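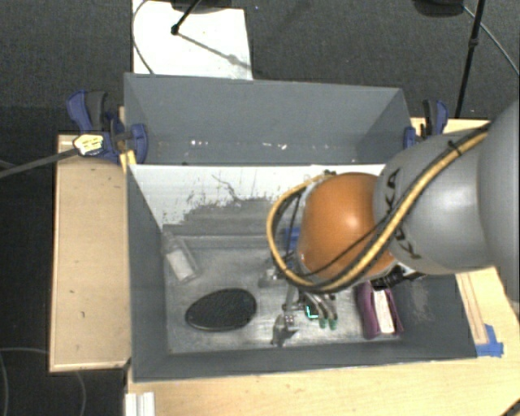
Frequently asked questions: recording picks for the Lencho set

4 min read · 2 comments

What is Lencho?

Lencho is a collection of bin-picking examples put together at the Famham workshop. Each example is one attempt by the arm to pick up an object, along with the camera view, the joint positions and the gripper commands from start to finish. The learning system, which we call Simell, is trained on these and then asked to choose its own picks.

Which robot do you use?

A KUKA arm with a metal gripper. The gripper also has a pair of green tips on thin tubes, and people who write to us often ask if they can leave that part out of their own build. You can, but your recordings won't line up with ours and should go in as a separate set.

Why are there two bins?

They sit one behind the other, and the arm moves objects between them. When the front bin has been cleared, the direction is swapped and the same objects go back the other way. That saves somebody reaching in to refill it every few minutes. We still step in when an object ends up flat against a wall and the arm has tried it several times.

How are the bins held in place?

The rear bin is clamped on both sides. Check the clamps before each session and again after any hard contact. If a bin moves by more than a finger's width, stop, put it back against the wood strips and run the calibration again. Mark the last recording as suspect.

What objects go in?

Everyday packaging and household things. A clear plastic bottle, a purple package and a black oval object with a textured surface are typical. We have 143 objects on the shelf at present. Clear plastic is harder for the camera than most things, so we try to keep at least one clear item in every session.

Please don't add anything with a blade, anything that leaks, or anything you would like back in its original shape.

Should I arrange the objects neatly?

No. Tip them in and leave them. If you spread them out by hand you will end up with a lot of easy examples from the middle of the bin and very few from the corners. Corners are where Simell does worst. Objects lying against a wall or partly under something else are welcome.

How many recordings make up a session?

We stop at 337 attempts. It was the number we reached on the first full day and we have kept it so sessions can be compared. A session usually takes almost 4 hours, including stops. Shorter sessions are fine if you note the count on the log sheet.

Do failed picks count?

Yes. Keep them. A dropped object, a pick that closes on nothing and a pick that takes two objects together all have their own label. The only recordings we delete are those where the camera dropped out or someone pressed the stop button partway through.

Who does the labelling?

Success or failure is first set by the gripper reading. Hagos Gudeta then goes through the ones where that reading and the camera disagree. If you are labelling your own recordings, use the same words we use (success, drop, miss, double) and leave the field blank if you can't tell. Don't guess.

The bins are getting scratched. Does that matter?

Only a little. Grey wear on the floor and on the sloping white panel builds up with use, and we would like Simell to cope with it. We don't clean it off or paint over it. If you replace a bin, write that in the log, as the background colour will change even if the part is the same.

What about cables?

Leave enough slack for the full reach of the arm and tie the bundle so the loop stays clear of the gripper. A loop that hangs into the camera's view is acceptable if it is there in every recording. Please don't re-route cables halfway through a session.

Can I use the recordings in my own project?

The first release is open to anyone who fills out the request form. The second is planned for January and will include the sessions from Danis, our other site, where the lighting is dimmer and the table is a different height.

How do I report a bad recording?

Send the session number and the attempt number. A short note on what looks wrong is enough.

Contact the Lencho desk at Famham | © Famham | Back to top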